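Soft toys and the laundry basket

Toy day is my favourite wash of the month, and it really needn't take all morning! Start by tipping everything out on the biggest table you've got, because a teddy at the bottom of a basket is a teddy that misses its turn (ask me how I know). Check the seams first and put any loose eyes or split paws aside for mending.

Small toys go in a pillowcase with the top knotted, five to a case, on a cool wash with half the usual powder. Keep dark cloths out of that load, as blues can run horribly into pale fur. Then roll each toy in a dry towel, press hard, and stand it somewhere airy – a woven plastic basket is brilliant for this once the laundry's out of it.

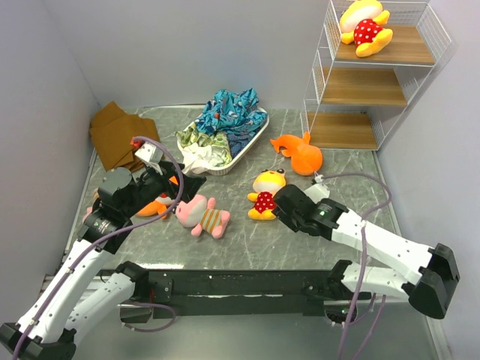
Wilma Coppens writes that she brushes the fur with an old baby brush while it's still damp, and that it dries much fluffier that way. I tried it on our rabbit in April and he's gorgeous again!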